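Gellonell is reopening its test kitchen on 27th January, and I could not be happier. If you've been around here a while you know I learned to make meatballs from their free evening classes, back when I burned pretty much everything (including soup, once).

The new kitchen is in the old Daneshvar bakery building, with 12 stoves and a long counter for people who'd just like to watch and eat. Classes run three hours and start with weeknight stuff — meatloaf, stuffed peppers, skillet chicken. Tickets are $10, and that covers the food you take home. The newsletter says 2,461 people are already on the mailing list, so I'd sign up early!

They're also teaming up with Clana, the little spice shop next door, for a rub and marinade night in April. I've put my name down for that one already.
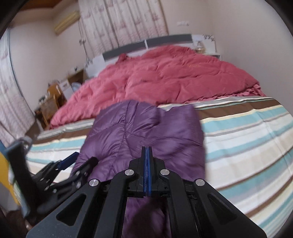

My own plan for opening night is the flatbread class, mostly for the garlic butter. I still want an apron for it, and I'm torn between plain white and something in purple, like the fabric showing through under those two closed fingers with the blue pads. Purple hides beet juice better, I think. Doors open at 6, and the parking lot is on the Clollum Street side.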